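Two arms and a pile of cables: a talk with Kirstin Nisbet of Pultance

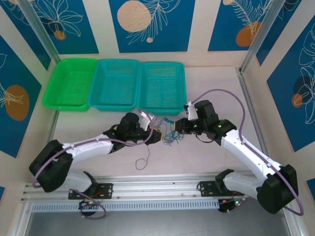 Can a machine already do the tidying at home? Only small parts of it, and slowly, with a person close by.

Kirstin Nisbet has worked on this at Pultance for 2 years. "Soft things are difficult," she told me on Thursday. "A cup keeps its form. A cable has a new form every time you touch it."

Her team made 400 trials of sorting cables, and 361 ended well. I asked if this is good. "For a shop, no – you would not keep a worker who fails so often," she said. Folding towels is next on her list, and she expects it to be harder.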